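Speaker notes — "Buying the second arm first: planning equipment money for a small automation lab"
Imani Muriithi
Dec 10, 2018, afternoon session

Opening (take your time, let people find seats)

Good afternoon, everybody, and thank you for coming to the budgeting talk when there is a perfectly good demo going on next door. I know who my people are. My name is Imani Muriithi, I look after equipment planning at Promport, and I have spent a good part of the last few years filling in purchase forms so that other people could have the fun.

I want to talk about how we went from one arm to a proper plan for several, what we budgeted for, what we forgot, and what I would put on the very first version of the spreadsheet if I could go back and sit down with myself in May, when we started the paperwork. Please stop me if you have a question. I'd much rather answer it while we are both still thinking about the same thing.

[Pause. Ask for a show of hands: who has bought an arm already? Who has been told to?]

The quote is the easy part

When you ask for a price on an arm, you get a price on an arm. That sounds silly when I say it out loud, but I have watched very smart people carry that one figure into a meeting and defend it for an hour. Our first quote came from Raleo, and it was a lovely quote, clear and polite, two pages long. It had the arm and the controller on it. The gripper was on a different quote from a different company, Sandu, and it arrived after our budget had already been approved. So I went back, a little pink in the face, and asked for more money. I don't recommend that as a way to spend a Thursday.

What I do now is start from the job and walk outward from it. What will the fingers hold? What does the thing being held sit on, and what is that bolted or clipped to? Where do the cables go? Who is going to stand next to it, and for how many hours a week? Every one of those answers has a line in the spreadsheet, and most of those lines are small. They do add up, though. On our first station the small lines came to 1069 dollars, and not one of them had been in the request.

[Next slide. Leave it up for the whole section.]

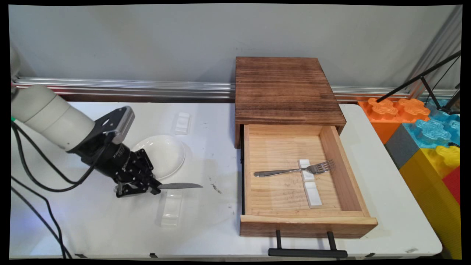 I split the money for a station into three pots, and I'd like to go through them slowly. The first pot is the arm itself, with its controller, the service plan and the shipping. The second pot is everything at the end of the arm, and I always include spare fingers and spare screws in it. The third pot is what I call the household pot, and it is the one people leave out. Look at how much of this station belongs to it: the plate, the fork in the drawer, the knife the gripper is holding, the little utensil rests, the small cabinet with its pulled-out drawer, even the clips on the front edge of the table. Somebody has to choose those, order them, and order them again. I ask for that pot as a yearly amount, and I ask for it in the same request as the arm.

Say a word here about wear. A drawer that gets opened for work all day long is living a harder life than the one in your kitchen. Buy two of anything the arm pulls on, and buy them together. We once tried to match a cabinet half a year later and the maker had changed the handle, which meant an afternoon of lost work for a part that cost less than lunch.

Planning for people's hours

This is the part where I tend to go on, so watch the clock, Imani.

Our second station took 208 hours of staff time before I would call it settled. That covers mounting, wiring, safety checks, moving it once because of a door — please measure your doors — and training the people who run it. None of it shows up on a vendor's quote, and your finance office will not guess it for you. I now write the hours on the request next to the dollars.

Leasing and the Kondar question

People always ask me whether to lease. We had a leasing offer from Kondar and looked at it seriously. For a project that ends on a known date, I think it can be a kind arrangement for everyone. We wanted to be free to drill holes in things and swap grippers whenever we liked, and the lease terms were fussy about both, so we bought. If your work is gentler than ours, do read the offer properly before you say no.

One habit worth copying: we ask each vendor the same 11 questions in the same order and put the answers side by side. Lead time on spare parts is question one. I moved it up there after a long wait for a cable.

[Handout goes around now: blank spreadsheet and the vendor questions.]

The sheet is yours to take and change. The yellow cells are the ones you fill in, and the household pot is on the second tab. I'll be by the coffee until the next session starts, and I'm very happy to look at your draft budget if you brought one along.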